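Progress report to the Rilholm Fund, October

Hi Tove,

You asked for something readable instead of the spreadsheet with the traffic lights, so I've written it the way I'd tell you over coffee. The spreadsheet still exists and Naledi Baloyi has kept it current if your auditors want it. Short version: the import side of Nollilex is finished and people are using it, the map labelling is most of the way there, the offline mode is behind, and I'd like to move a bit of money between two lines. Details on all of that follow.

Where we were last time

When I last wrote, Nollilex could open a shapefile, draw it in the browser and let you colour the regions by one column of a table. That was it. If your table had a blank cell in it the whole layer turned grey, and if you resized the window you lost your zoom level. We had a long list of complaints from the pilot councils and most of them were fair.

The grant agreement for this stage had four pieces of work in it: the importer, labels, offline mode and documentation. I'll take them in that order, except documentation, which I've tucked in at the end because I always leave it to the end (sorry, Naledi).

The importer

This one I'm really happy with! You can now drop in a CSV, a spreadsheet or a shapefile, and Nollilex will have a decent go at working out which column holds the place names and which ones hold numbers. It shows you its guess before it does anything, and you can change it. Under the hood it reads the first 200 rows, makes up its mind, and then streams the rest so the browser doesn't lock up.

The hard part was character encodings. I had budgeted a few days for it and it ate the best part of three weeks. Council data comes out of all sorts of old systems, and a file will quite happily claim to be UTF-8 while being nothing of the kind. We tried two detection libraries. The first was fast and wrong, the second was slow and mostly right, and in the end I wrote a small wrapper that uses the second one only when the bytes look suspicious. It's called Fludar, it sits in its own repository, and anyone can use it without taking the rest of Nollilex. I've put the same open licence on it as everything else you've paid for.

Fludar has already had a couple of patches from people I've never met, one of which fixed a proper bug in how I handled a byte order mark in the middle of a joined file. Somebody had been concatenating monthly exports with a batch script for years and every join left a little invisible turd in the data. Their fix was four lines. Mine would have been forty.

Dates are still a weak spot. If a column has the day and month in an order the importer can't work out, it asks you, and the wording of that question needs work. One of our testers at Potgieter answered it the wrong way round twice running, and she's sharper than I am.

Labels

Putting names on a map without them sitting on top of each other is one of those problems that looks like an afternoon's work until you try it. We're drawing everything to a canvas, so the browser gives us no help at all with text layout. The old version simply drew every label at the middle of its region, and along the coast it was porridge.

The new version places the big labels first, then tries each smaller one in a handful of positions and drops it if none of them fit. Zoom in and the dropped ones come back. I had it recalculating on every single frame while you dragged the map, which turned my laptop into a hair dryer, so now it works things out when you stop moving and just slides the existing labels along in the meantime. With 2000 regions loaded it feels smooth on my machine and acceptable on the old desktops at Potgieter.

What's left is the curved labels for rivers and roads. I have a branch where they work for gentle bends. On a sharp bend the letters pile into each other on the inside of the curve, and I haven't found a rule for when to give up and go straight that I'm happy with. I expect to finish it, but I'd sooner ship the straight labels now and add curved ones as a later release.

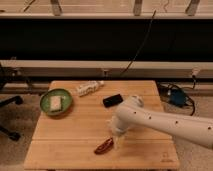 White arm over the timber tabletop, gripper pointing down.

There's also a question about fonts that I'd like your view on. At the moment we use whatever the user's computer has, which means the same map can lay itself out differently on two machines. Bundling a font fixes that but makes the download heavier, and some of the pilot users are on pretty ordinary connections. I'm leaning towards bundling one small font and letting people switch it off. If Rilholm has a preference about download sizes for funded tools, tell me before I wire it in.

Offline mode

OK, the awkward one. Offline mode is behind and it's my fault for thinking it was simple.

The plan was that you'd open Nollilex once with a connection and after that it would keep working without one, including your saved maps. The first half of that works. You can turn off the wifi, reload the page and everything comes up as it should. Saving is where it fell over. The browser will store quite a lot for you, but it reserves the right to throw it away when the disk gets full, and on one of our test laptops it did exactly that on a Sunday while I was halfway through preparing a demo. No warning, just an empty list of maps.

I won't release something that can lose people's work like that. So I've changed the approach: Nollilex will still keep a working copy in the browser, but it will nag you to save a real file to disk, and that file will open in any copy of Nollilex without a server. The file format is done and has tests. The nagging is half done. What hasn't been started is merging, where two people take the same map away, both edit it and then want one map back. I'd like to drop merging from this stage altogether. It was one sentence in the original proposal and I now think it's a project of its own.

If you're happy with that, the rest of offline mode should land before the next report. If merging has to stay in, then I need to talk to you properly, and I'd want Naledi on the call because she's thought about it harder than I have.

People using it

Potgieter have been running Nollilex for their internal planning maps since the importer came out, and they've been terrific about telling us what annoys them. Their biggest complaint is printing. A canvas prints at screen resolution unless you go to some trouble, and on A3 paper the boundaries look like they were drawn with a crayon. I've added an export that redraws the map at a higher resolution before it goes to the printer. It's a bit slow on large maps and it needs a progress bar.

Their other request was for undo. We had undo for colours but not for deleting a layer, which is of course the one time you want it badly. That's in now, and it goes back 20 steps.

Naledi ran two remote sessions for new users and wrote down every place where someone stopped and frowned. It's a humbling document. The button I'd labelled "Commit view" confused every person in the room, so it now says "Save this view". She also spotted that a few of our colour schemes are hopeless if you have trouble telling red from green, and she's replaced them with better ones. The old schemes still load if a saved map uses them, but you can't choose them for a new one.

Documentation

The reference pages are generated from the code and they're complete, if dry. The getting-started guide has been rewritten from scratch by Naledi and is much better than mine was. Mine began with how to build the project from source, which I'll admit is a strange thing to hand to a town planner.

Still missing are a page on map projections in plain language, a troubleshooting page for the importer, and some notes for developers who want to embed a Nollilex map in their own site. The last of those is the one I get asked for most, so I'm doing it first. The embedding itself works fine, it's just that at present the only instructions are in a long email I keep forwarding.

Money

We're under on hosting and over on my hours, and the encoding business explains nearly all of the second part. I'd like to move the unspent hosting money across to development so Naledi can do an extra block of testing on offline mode. The total doesn't change. I've marked the two lines in the budget sheet, and I understand you need to sign off on that before we spend any of it.

We haven't bought any equipment in this stage and don't plan to.

Things I need from you

A yes or no on dropping merging from offline mode.
A yes or no on moving the hosting money.
Your thoughts on the bundled font, if you have any.
The name of whoever at Rilholm now looks after the licence paperwork, as my last email bounced.

Next up for me is the embedding notes, then the save reminders, then back to those wretched river labels – I've got an idea about measuring the tightest part of the bend before placing anything, and I'd like a quiet week to try it. Naledi is moving the test suite to the new build server and will send you a login once it's settled, so you can watch the builds go by if you like that sort of thing.

Give me a ring if any of this needs talking through. Mornings are best, any time after nine.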